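Farkesaの卓上掃除機を三か月使ってみた

消しゴムのカスとパンくずに悩まされて生きてきました。机でごはんを食べるな、と言われたらそれまでなんですけど、朝のトーストをかじりながらメールを読む時間が好きなので、そこは譲れません。

で、買ったのがFarkesaの卓上クリーナーです。手のひらにのるくらいの丸いやつで、底に小さなブラシがついていて、机の上をすーっとなでるとゴミを吸ってくれるタイプ。セールで2000円でした。この手のものは昔いちど安いのを買って、吸うというより散らかすだけの代物だったので、正直あまり期待していなかったんです。

届いてまず思ったのは、軽い!ということ。電池を入れる方式ではなく充電式で、ケーブルは箱に入っています。ただし電源アダプターは付いてこないので、手持ちのものを使うことになります。うちは引き出しにいくらでも転がっているから困らなかったけれど、プレゼントにするならひとこと添えたほうがいいかも。

吸い込みは、消しゴムのカスならほぼ一発。パンくずも細かいものは問題なし。クロワッサンの皮みたいに平べったくて大きいのは、ブラシに押されて逃げていきます。追いかけているうちに机の端から落ちる。結局床を掃除することになるので、大きいのは先に指でつまむようになりました。ゴマは得意です。なぜかゴマだけは見ていて気持ちいいくらい吸います。

苦手なのは湿ったもの。お茶をこぼしたあとの粉っぽい汚れに使ったらブラシがべたついて、乾かすのに一晩かかりました。説明書にも乾いたゴミ専用と書いてあったので、これは完全に私が悪いです。
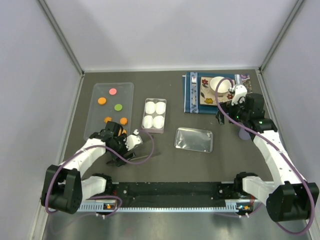
音の話もしておきますね。スイッチを入れると「うぃーん」と少し高めの音がします。昼間なら気にならない程度で、夜中に家族が寝ている隣の部屋で使うのはちょっとためらう、くらい。前に使っていた安物はもっとガーガーいっていたので、私としては合格です。電話中に使ったら相手に「ドライヤー?」と聞かれましたけど。

充電のもちは、続けて動かして20分ほど。机ひとつなら1分もかからないから、毎日使っても充電は週に一度か、忘れていればもう少し先になります。残量の表示がないのは不満です。だんだん音が弱々しくなってきて、あ、そろそろか、と気づく感じ。ランプひとつでいいから付けてほしかったなあ。

お手入れは、底のふたをひねって外し、中のゴミを捨てるだけ。このふたが最初はかなり固くて、爪が欠けそうになりました。輪ゴムを巻いてひねるとするっと開きます。二週間もすると慣れてきて、今は素手でいけます。フィルターは水洗いできますが、薄いスポンジなのでごしごしこすらないこと。私は一枚目の端を早々に破きました。替えは三枚入りで売っています。

比較として、友人に借りたCumanceの同じようなモデルにも触れておきます。あちらは細いノズルが付いていて、キーボードのすき間に強い。吸う力もたぶん上です。そのかわりひと回り大きくて、机に出しっぱなしにすると存在感がすごい。Farkesaのほうは見た目がおまんじゅうみたいで、ペン立ての横に置いてもなじむんですよね。出しっぱなしにできるかどうかは、私みたいなずぼらには大問題です。しまったら最後、二度と出さないので。

色は白、灰色、くすんだ緑があって、うちは緑にしました。写真で見たより少し青っぽいです。白は汚れが目立ちそう、と思ったけれど、緑は緑でほこりが目立ちます。灰色が正解だったのかもしれません。

ちなみに机以外だと、裁縫のあとの糸くずにはあまり向いていません。ブラシに巻きついて、はさみで切って取る羽目になります。逆によかったのが色鉛筆の削りかす。子どもが机いっぱいに広げたのを、自分から掃除したがるようになりました。掃除機が面白いだけなんでしょうけど、助かるので黙っています。

今のところ大きな故障はなし。スイッチが少しゆるくなってきた気はするものの、動作は初日と変わりません。残量がわからないのと糸に弱いのを引いて、星は四つ。セールで買えるなら迷わずどうぞ。定価だと、うーん、Cumanceと見比べてから決めてもいいと思います。替えのフィルターは一緒に頼んでおくと送料が浮きますよ。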